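Sun 29 August

Bin day. I wanted the gray bin sorted out before the Flokermont parts go back in, and the shop was quiet, so I got most of it done between coffee and late lunch.

Started with the floor. Swept out the grit with the short brush, then went over it twice with a rag and the Trumix degreaser, diluted as on the label. The loose film came up fine. The older stains did not move, and I stopped before I made new marks trying. Most of what is left is scuffing in the metal itself. I don't think it matters for what we keep in there, but Romana Bartoš asked in July for a note of the condition before anyone talks about repainting, so this is that note.

Floor: sound, light gray, mottled all over. No sharp edges that I could feel with a glove on. Both round holes are clear now. I pushed a wooden dowel through each and got out a plug of dust and what looked like old tape. Please check these when you sweep. They fill up from the corners.

Far side: the pale ledge has lost paint in one patch. I rubbed it with a fingernail and a little more flaked at the border, so the wear is still spreading. Wiped it, left it bare. If we touch it up it wants a light sanding first and a proper primer. We have nearly half a can of the Premimen gray on the shelf but I would rather not put gray on a white ledge. Ask Van Wyk for a small tin of white with the next order. 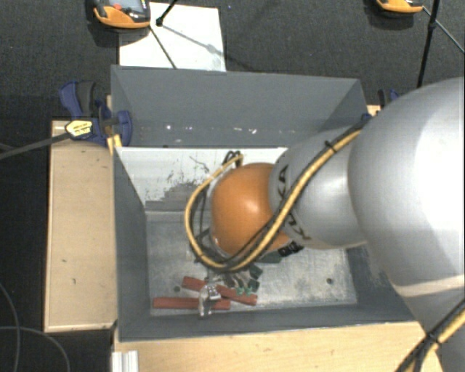 Gray bin, red bars at lower left, worn patch on the far ledge.

Flat red bars: wiped both and put them back in the bin. I measured one with the steel rule and got 178 mm long, 22 mm wide. Did not measure the other. They are going to stay in there until the new labels are printed, then they move to the drawer with the rest of the flat stock. Don't use them as shims. Somebody took a couple in July and they came back bent.

Walls: dusty, otherwise nothing to report. The specks low on the far panel are partly dried splashes, partly bare spots. The splashes came off with a damp rag where I tried it, a stretch of 65 mm or so by the corner. I ran out of clean rags and did not do the rest.

Rags: down to the last pack. Added to the list.

Tried the magnet sweeper on the floor before the rag and picked up very little, a few filings and one washer. Next time skip it and go straight to the brush. The brush itself is shedding and leaves bristles in the corners, so look for those afterward.

Time spent: 2 hours, including hunting for the degreaser, which was under the sink and should live in the yellow cabinet. Moved it.

Still open:
Rest of the splashes on the far panel.
White paint and primer, waiting on the order.
Labels for the flat stock.
Second bar to be measured. If it differs from the first, write the length on a tag and tie it on before it goes in the drawer.

Romana, the rule is back on its hook by the door. I left the dowel on the bench next to it in case you want to check the holes yourself on Monday.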